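Pirkulano Plant Funding Tracker

README for release 6

Last updated Dec 24, 2023

What is in this release

Pirkulano is a table of announced battery and battery-material plants and the money that has been publicly committed to them. Each row is one funding event for one plant: a loan, a share sale, a grant, a guarantee, a supply prepayment or a parent company transfer. The release holds 495 funding events for 275 plants.

The table was started by Şükran Sezer as a spreadsheet for her own reporting on carmakers and their suppliers. Sebastião Bragança turned it into a proper data set when a second person needed to edit it. It is now maintained by four people and hosted by Ustetness, a small publisher of industry newsletters. Ustetness pays for storage and has no say over which plants go in.

Files

plants.csv has one row per plant. The key is plant_id.
events.csv has one row per funding event. It joins to plants.csv on plant_id.
sources.csv has one row per document used. It joins to events.csv on source_id.
currency.csv holds the exchange rates used for the converted amounts.
changes.txt lists every row that was edited or removed after the previous release.

All files are UTF-8 with a header row. Fields are separated by commas and text fields are quoted. Empty means unknown. Zero means a source stated that the amount was zero, and there are only a few of those.

Columns in events.csv

event_id: text, never reused, even after a row is deleted.
plant_id: text.
announced: the date the commitment was made public.
closed: the date the money was legally committed, where a source gives one. Mostly empty.
kind: one of loan, equity, grant, guarantee, prepayment, parent.
amount_local: number, in the currency of the source.
currency: three-letter code.
amount_usd: number, converted at the rate for the announcement month.
funder: the name as printed in the source.
funder_clean: our standard name for the same body.
status: announced, signed, drawn, lapsed or withdrawn.
source_id: text.
note: free text.

A word about status. Companies like to announce a total plan, and newspapers repeat it as if it were cash. We record a plan total in plants.csv under plan_total and leave it out of events.csv until somebody names a funder. If you add up amount_usd for a plant and get much less than its plan_total, the join is probably fine. Most plants look like that.

Amounts that cover more than one plant

Parent companies often raise one sum for several sites. Where the source gives a split, we use it. Where it doesn't, the event is entered once under the first plant named and the note begins with SHARED. Please don't divide these evenly. Arlindo Bittencourt tried that in an early release and the per-plant totals were misleading enough that we took them out.

How rows are collected

We read company filings, stock exchange notices, government grant registers and press reports. Marlene Leite covers Portuguese and Spanish sources, Sezer covers German and Turkish, and Bragança does most of the rest. Every row is entered by one person and checked by another against the source document. If the two disagree, the row waits.

Unnamed sources are not used. A press report that says talks are under way does not produce a row, however good the paper is. A named executive saying that funding "will be available" does not produce one either.

Known problems

Coverage of Europe and North America is much better than coverage of Asia. Plants that are financed entirely from a parent's own cash flow are undercounted everywhere, as there is often no notice to find.

Grants paid through regional bodies can show up twice, once under the region and once under the national program. We removed the pairs we found in October and listed them in changes.txt.

The funder_clean column treats a bank and its leasing arm as the same body. Some users want them apart. The original wording is still in funder.

The Batista site is listed as two plants. Its owner reports cell production and pack assembly separately and has raised money for each.
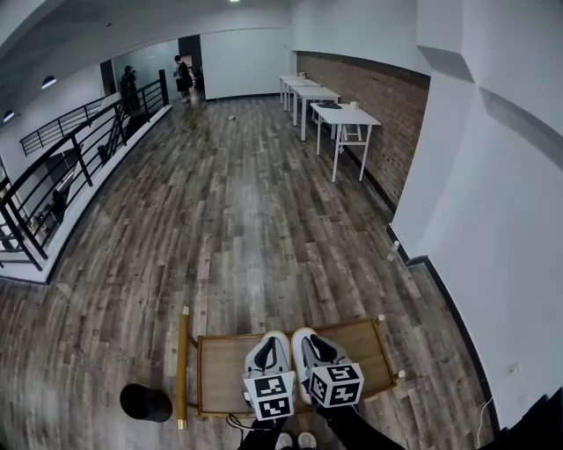
Plants that change owner keep their plant_id. The new owner goes in owner_current and the old one moves to owner_past. Joint ventures have both partners in owner_current, separated by a semicolon, with the larger stake first. Where the stakes are equal, the order is alphabetical.

Loading the data

The files open in any spreadsheet program, but set plant_id and event_id to text before importing or the leading zeros will be lost. Wuvow, the script we use for our own checks, is in the tools folder. It looks for missing keys, dates out of order and currencies without a rate. It does not change any files.

Corrections

Send corrections to the maintainers through the contact form on the Ustetness site. Include the event_id and a link to a document we can read. Yvette Marchand answers these and usually gets through them in batches, so a reply can take a few weeks. Companies are welcome to write in under the same rules as everyone else.

License and citation

The tables may be copied, changed and republished, including for commercial use, as long as the source is credited. The source documents are not included and remain under their publishers' terms. Cite as: Pirkulano Plant Funding Tracker, release 6, Ustetness. If you publish totals, please state whether SHARED rows are included.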